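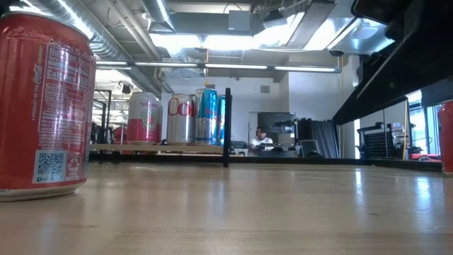 Prarance

Der Arm hatte in der Werkstatt von Anfang an Nisbet geheißen, nach dem Aufkleber auf dem gebrauchten Netzteil. Ich baute seit Dezember an ihm, meistens abends, wenn die anderen an ihren eigenen Tischen saßen und keiner redete.

Er sollte eine Dose vom Regal nehmen und vorn auf dem Tisch abstellen. Mehr verlangte ich nicht. Das Programm nannte ich Prarance, ein Wort, das mir beim Tippen verrutscht war.

Beim ersten Versuch hielt er vier Zentimeter vor dem Brett an. Ich maß nach, änderte den Nullpunkt und startete neu. Wieder vier Zentimeter. Ich tauschte das Kabel am Ellbogen und zog die Schrauben am Sockel fest. Nach fast drei Stunden stand er immer noch an derselben Stelle und summte.

»Vielleicht will er nicht«, sagte jemand hinter den dunklen Geräten.

Ich sagte, dass er nichts wollen könne. Dann suchte ich im Protokoll und fand zwei Zeilen, die ich im Winter selbst geschrieben hatte: einen Sicherheitsabstand zum Regal, damit er nichts umwarf. Ich hatte ihn vergessen.

Ich löschte die Zeilen und legte den Finger auf die Starttaste. Es war spät geworden. Ich nahm den Finger wieder weg, holte mir selbst eine Dose vom Brett und setzte mich damit neben ihn.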